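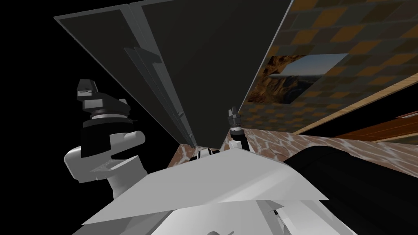 4. Running the start-pose test in simulation

This section covers the test used in our study of start-pose randomization for two-arm kitchen tasks. You need a trained policy checkpoint and the Stokano scene pack. Finish section 3 first.

1. Open the scene list and load the kitchen called Sunddale. Wait for the textures to finish loading.

2. Set both arms to the home pose. Check that each gripper reports open in the status panel.

3. Under Randomization, choose Base and Arms. Leave Lighting off – it is tested separately in section 5.

4. Set the number of episodes to 500 and the number of seeds to 4.

Note: The results in the paper use the same seeds for every policy. If you change them, your success rates can't be compared with ours.

5. Start the run. The log writes one line per episode, with the start pose, the final pose and the result.

6. When the run ends, open the log and sort by start pose. Mark any episode that ended in under 2 seconds. These are nearly always collisions at reset and should be left out of the success rate, but report how many there were.

Caution: Don't move the viewer camera during a run if the policy takes images from it. Use a second viewer window instead.

7. Repeat steps 2 to 6 with Randomization off to get the baseline.

Olesia Chornovol wrote the reset check. Maricica Mihăilă maintains the scene pack, and missing textures should be reported to her with the log attached.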